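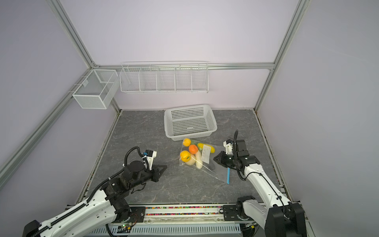 Wire racks, a white basket and a gray marbled top.

I've been reading about pantry organizing again, and I remain unconvinced. The pitch from Jistton is that a family throws out less food once everything sits in a bin with a label on it. Their starter set has 18 bins. I don't own 18 kinds of food.

My sister-in-law bought the Plendetti version in October, the one with the little chalk tags. By spring the bin marked LENTILS had batteries in it. She still says the system works, and maybe it does, but she also says that about her juicer. 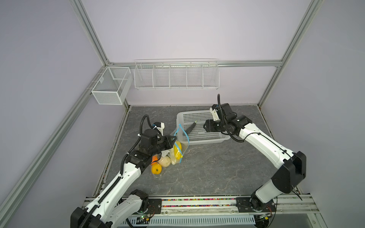 Then there's the savings claim. One site swears you'll keep $2587 a year in your pocket. I went looking for where that number came from and found a link to another blog, which linked back to the first one. We don't spend enough on groceries to waste that much unless we're tossing whole roasts out the window.

What did help us was dull. I shop twice a week now and buy less each time - 20 minutes a trip, list on the back of an envelope. The onions live in a paper sack by the door.

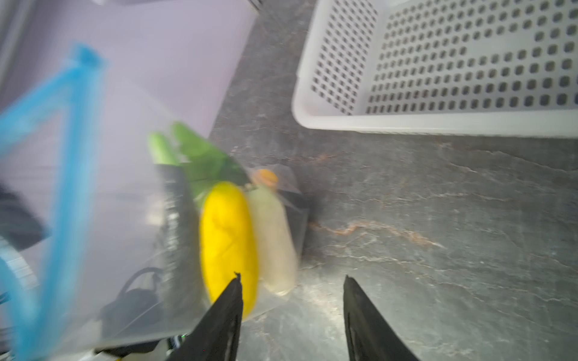 Gruvomix has an app for all this too, with reminders when your celery is getting old. I tried it for 2 weeks. It told me to eat a cucumber I'd already eaten. I've deleted it, though the emails keep coming.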